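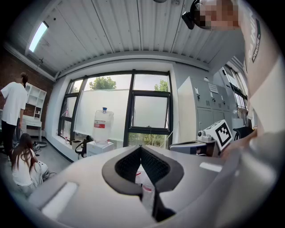
Utility News > Fall Issue > Distribution System

Unidirectional flushing in the Gitthorpe zone

9/18/18

The Flustenora Water District has finished the first full pass of unidirectional flushing in the Gitthorpe pressure zone. The zone has 3,530 service connections, most of them residential, and is fed from the Kaijage tank through a single transmission main on the east side. This item covers the method, the results to date, and what customers should expect when the crews return in December for the remaining loops.

Why the method changed

Until last year the district flushed the Gitthorpe zone the conventional way. A crew opened a hydrant, let it run until the water looked clear, closed it, and moved to the next one on the list. Valves were left in their normal open position. Water reached the open hydrant from every direction at once, and the flow in any one pipe was a fraction of the total. In the larger mains the velocity was often too low to lift settled material off the pipe wall. The water at the hydrant cleared because the loose material near it had been carried out. The rest stayed where it was or moved a block down the line.

Unidirectional flushing uses the valves to force all of the flow through one pipe segment at a time. The crew closes selected valves to isolate the segment, so that water enters at one end only, and then opens a hydrant at the other end. The target velocity is 5 feet per second or better. Where the pipe diameter or the available pressure made that unattainable, a lower target was entered on the run sheet ahead of time and the flushing period was lengthened.

Work proceeds outward from the source. Each segment is cleaned with water drawn through pipe that has already been cleaned. For this zone that means starting at the Kaijage tank, working down the transmission main, and then taking the loops in order from large diameter to small. Dead ends are done last within each loop.

What is being removed

The material in these mains is mostly iron and manganese sediment, with some fine sand in the older sections. The iron comes in large part from unlined cast iron pipe. The manganese arrives dissolved in source water at low concentration and comes out of solution over a period of years, forming a dark film that holds to the wall until flow changes disturb it. A main break, a fire flow, or a hydrant opened without authorization can disturb it all at once. Those events account for most of the discolored water calls the district receives from Gitthorpe.

Flushing does not remove hard scale or tuberculation. Pipe with heavy tuberculation is a replacement item and is handled under the capital plan. Several segments on the north side were noted during this pass as having measured flow well below what the hydraulic model predicted. A closed or partly closed valve can produce the same reading, so the valves on those segments will be checked before the pipe is scheduled for anything.

Run sheets and the model

Each flushing run has its own sheet. The sheet gives the valves to close, in order; the hydrant to open; the target flow at that hydrant; the minimum running time; and the valves to reopen, again in order. The sheets were generated from the hydraulic model and kept in Triris, the district's asset record system. Crews recorded results on the same sheet, including static pressure before the run, residual pressure at a neighboring hydrant, flow, turbidity at the start and end, chlorine residual at the end, and the condition of every valve operated.

A run was considered complete when the minimum time had passed and turbidity had fallen below the limit on the sheet. If turbidity was still above the limit at twice the minimum time, the crew stopped, restored the valves, and flagged the segment. Flagged segments were rerun on a different night.

The residual pressure reading is the control on the whole operation. If pressure in the surrounding system drops too far, there is a risk of backflow from private plumbing. Crews throttled the hydrant whenever the residual approached the floor value, even if that put the velocity under target. Hydrants were opened and closed slowly in all cases to limit surge.

Valve findings

The side benefit of this kind of program is that every valve in the zone gets turned, or at least located. Triris showed a valve at each of the points called for on the run sheets. In the field the agreement was fair. Some valves had been paved over, and some were offset from the recorded position by more than a lane width. A smaller group had been recorded as opening left and in fact open right. These last are the most troublesome, as a crew member who believes a valve is open may be closing it.

The corrected locations and turn directions have been entered. Valves that would not seat were tagged and have been assigned to the repair crew, with priority given to those on the transmission main. Where a bad valve prevented isolation of a segment, the run was redrawn to use the next valve out, and the sheet carries a note to that effect. The redrawn runs are longer and use more water. They will go back to the original layout after the valves are repaired.

Valve boxes full of soil were vacuumed out as they were encountered. Customers who landscape in the right-of-way are asked to leave valve box lids at grade and uncovered. A lid buried under mulch is difficult to find at night, and a main break on that block will take longer to shut down.

Water use and discharge

Water used for flushing is metered at the hydrant and carried in the monthly report as authorized unbilled consumption. It does not count toward system losses. On a per-segment basis the new method used less water than the old one, as the higher velocity cleared the pipe sooner.

All discharge was dechlorinated with tablets in a diffuser before it reached the gutter. Flow was directed to storm inlets that had been inspected the previous day. At four locations the inlet could not take the full flow without ponding in the street, and hose was laid to the next inlet downhill. Those locations are marked on the run sheets for future passes.

The December work

The remaining loops are on the west side, between the rail line and the zone boundary. They were held back because two of the boundary valves needed replacement first. That replacement is complete. Flushing will be done at night, when demand is low, and door hangers will be left ahead of time on the blocks affected. If temperatures are below freezing the crew will not discharge to the street, and the run will be moved to a later night.

During flushing, customers on nearby streets may see low pressure, and some may see discolored water. The following applies:

Avoid running hot water while crews are on the block. Discolored water drawn into a water heater can settle in the tank and appear at the hot tap for days.

Hold off on laundry until the cold water runs clear. If a load has already been washed in discolored water, do not put it in the dryer. Rewash it with a rust remover made for fabric, and do not use chlorine bleach, which sets the stain.

If the cold water is discolored in the morning, open the lowest cold tap in the building, usually a bathtub or an outside hose bib, and let it run for several minutes. If it has not cleared, shut it off, wait an hour, and repeat. Call the district if the second attempt does not clear it.

Faucet aerators may collect grit. Unscrew them and rinse them out if flow at a faucet drops after the work is done.

Customers with home dialysis equipment, aquariums supplied directly from the tap, or commercial processes sensitive to pressure should call before the December work to be placed on the advance contact list. Placement on the list from an earlier project does not carry over.

Interval

The district intends to repeat the full zone on a fixed cycle, with the length of the cycle to be set from the turbidity data. Segments that started the run at low turbidity will be flushed less often. Segments that started high, mainly the dead ends and the unlined cast iron, will be sampled between passes. The same approach is planned for the other pressure zones once their run sheets have been checked against the field.

A map of completed segments is available at the front counter. Run sheets are working documents and are not posted, but copies may be requested through the records desk.

3,681 views | 4 comments | 5 shares

Contact the Flustenora Water District | Copyright 2018 | Back to top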